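From: Erick Mushi
To: sorting list
Subject: Re: [sorting] Mixed small goods: one grey bin or divided trays?
Time: 16:20

Replying inline to the points from the Flornholm store, then some notes on bin layout. The earlier message is trimmed to the parts I am answering.

> We have moved all our mixed household returns out of the
> cardboard cartons and into open metal bins, as suggested on
> this list. The cartons were going soft at the corners. The
> bins are fine so far but two questions have come up.
>
> First, small things end up under big things. A mug goes in
> last, everything below it is hidden, and whoever is picking
> spends time moving the mug before they can see what is there.
> Is it better to fit dividers, or to put less in each bin?

Put less in. We tried dividers at Drirkero in the spring and took them out again. They assume that you know the sizes in advance, and with mixed returns you don't. A long brush will not go in a square cell. It ends up lying across the top of three of them, and then you have lost three cells to one brush.

The rule we use now is one layer. If an item can't touch the floor of the bin without resting on something else, it goes in the next bin. This wastes some height, but height was never what we were short of. The walls are there to stop things rolling off the bench.

> Second, is there any sense in a fixed order for where things
> go? One of us wants long items to the left every time. The
> other thinks this is fussy and that things should lie where
> they land.

Long items to one side, parallel to the wall. I agree with whoever wants this. It need not be the left, but it should be the same side in every bin on the bench. A long handle left at an angle across the middle divides the floor into two awkward triangles, and the small goods collect in the corners of those triangles where they are hardest to lift out. Laid along the wall it takes up a strip the width of its head and no more.

For the rest I would not enforce an order. Small blocks tend to do well near the back, out of the way of anything being lifted over the front edge. Two blocks side by side are no trouble if they are different colours. Two of the same colour touching each other will be read as one item by a tired person at the end of a shift, and we have had miscounts from exactly that.

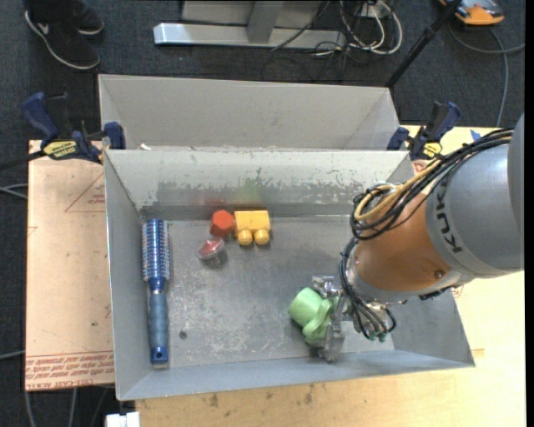 Grey metal bin with a green mug held in a gripper. Blue brush along the left wall, blocks towards the back.

Some notes on particular goods, as several people asked for them after the November round.

Mugs. A mug that has been put down on its side turns until the handle stops it, so the final position depends on which way the handle was facing when it was let go. Set it down with the handle against the floor and it stays. Upright is better still if there is room. Do not hang anything from the handle and do not store small things inside the mug, however tempting it looks as a place for loose caps and clips. They are forgotten until someone tips it.

Round hairbrushes. These roll, but not far, and not in a straight line, as the head and the grip are usually different diameters. Against the wall they stop rolling. Check the bristles for fluff before the brush goes in. Bristles pick up whatever is on the floor of the bin and carry it to the next one. We give each brush a quick comb-through with an old fork, then tap it on the bench.

Toy building blocks. The studs are the useful part for the person picking, as they give the fingers something to hold. They also hold dust round the base of each stud. A dry paintbrush clears it. Plain blocks with flat sides can be wiped with a cloth. Loose blocks should be kept as loose blocks; please do not press them together to save space. The Massawe store did this with a whole batch and each one had to be pulled apart again to check it against the list.

Small clear containers. The main difficulty is seeing them. On a dull metal floor a transparent rim more or less disappears, and what you notice is the contents. If the contents are coloured there is no problem. If the container is empty or holds something pale, put a strip of coloured tape round it. Check that the lid, where there is one, is pressed home before it goes in, and again when it comes out.

On the bins themselves. People have asked whether scuffed bins should be replaced. Our view is no. A scratched floor is less slippery than a new one and throws back less glare from the overhead lights. The patches look untidy but do no harm. What does matter is a burr on the rim or a split at a corner, as either will catch a sleeve. Run a gloved hand round the rim when the bin is empty. Anything that snags the glove gets filed down or goes to scrap.

Marks on the floor of the bin are a separate matter. A small dark spot can be taken for an item by someone working fast, particularly if the list for that bin includes buttons, washers or bottle caps. Try a damp cloth first. If the spot stays, draw a ring round it in white paint pen so that it is known to be part of the bin. This takes a few seconds and the ring lasts well.

Sizes. For the Vurine trial we are using a marked-out working area of 300 by 480 mm within each bin, with the margin beyond it kept clear except for long items along the wall. Two bins per bench, one being filled and one being emptied. More than that and people begin to reach across one to get to the other. If you are working to different figures please send them to the list with the type of goods you handle, as the margin probably ought to depend on how deep your walls are.

> Lastly, do you record what is in each bin as it goes in, or
> only when it comes out?

Both, for now. The list is written on filling and ticked on emptying. It is slower, but the two do not always agree and we would like to know why before dropping either. Most of the differences so far are naming. One person writes "brush" and another writes "hair item", and the tick goes nowhere. A short agreed list of names would clear most of it. I have the start of one and will post it in a separate thread to keep this one to layout.

Still open, if anyone has experience:

- whether a matt mat on the floor of the bin is worth the cleaning
- what to do with lids that have come away from their containers
- a paint pen that survives a degreaser

Erick Mushi
Drirkero, goods bench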